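Home Shop Table Covers Care Trade Contact

Drodard Levo Table Cover

A table is a large flat thing that people are told not to ruin and then ruin. The Levo is a wipe-clean cover for long tables, cut to your length, hemmed on all four sides, and designed to take the abuse so the furniture doesn't have to. It does not make your table more interesting. If you want that, we suggest guests.

We started making covers after Trilok Garg, who founded Drodard and still answers the phone when he can find it, put a hot casserole on his mother-in-law's dining table one July. The table was refinished. The relationship took longer. The Levo is the fifth version of the cover he wished he'd had that evening, and the first that his mother-in-law, Shalini Chaudhary, has agreed to own.

The top face is smooth, with a low sheen and no pattern. We tried a pattern once. It was lemons, and we still have most of them.

Underneath is a brushed backing that grips the table well enough to stay put while you write, fold, carve, wrap or argue. It comes rolled on a tube, never folded, and it wants a day lying flat before it forgets the tube. Small wrinkles near the front edge are normal in the first week. Smooth them from the middle outward with your forearm. Please don't iron it. Devendra Nautiyal in our workroom has ironed one on your behalf, and the iron is now a paperweight.

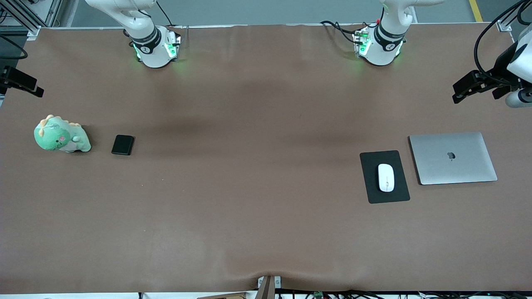
Sizes and Price

The Levo is $599 for any length up to 20 feet. Yes, that is a lot for a table cover. It is also one price, so the person with the church hall table pays the same as the person with the breakfast nook, and we hear about this mostly from the breakfast nook. If your table is short, the Bindutar is our smaller, ready-cut cover, and it costs a good deal less.

Measure the tabletop itself, then tell us how much overhang you want. Most people like a few inches. None at all looks sharp but leaves the edge of the table exposed to belt buckles. Measure twice, and have a different person do the second one. Deepak Pant, who handles our orders, can't recut a cover to make it longer, though he has been asked.

Colors

Brown, Slate and Mauve. Brown is the best seller and hides tea. Slate hides pencil. Mauve hides nothing, but people who like it really like it, and they write to us. Screens lie about color, and so does the bulb over your dining table, so ask for a swatch before you order. Swatches are free. One customer has asked for enough of them to make a quilt, and we are keeping an eye on her.

Everyday Use

A good share of these covers never see a dinner plate. They go on the table where somebody pays the bills, sorts the mail and opens the computer after supper to look at one thing for five minutes.

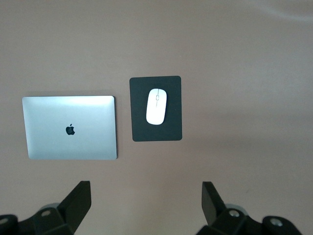

For that kind of work you'll want the cover pulled flat and held at the corners, and a set of four Bhatia clips comes in the tube for the purpose. They are dull little clips and we have no complaints about them.

Wipe up spills with a damp cloth and a drop of dish soap. Turmeric should be dealt with right away, as should nail polish and anything a child describes as "washable." Use a trivet under hot pans. The cover will put up with a warm mug, but see the casserole story above.

Delivery and Returns

Covers are cut to order and leave us in 7 working days. Uncut Bindutar covers can come back for a refund if they're clean. A Levo cut to your measurements is yours, unless the mistake was ours, in which case call and ask for Myfanwy Prothero. She will be very nice to you and somewhat less nice to us.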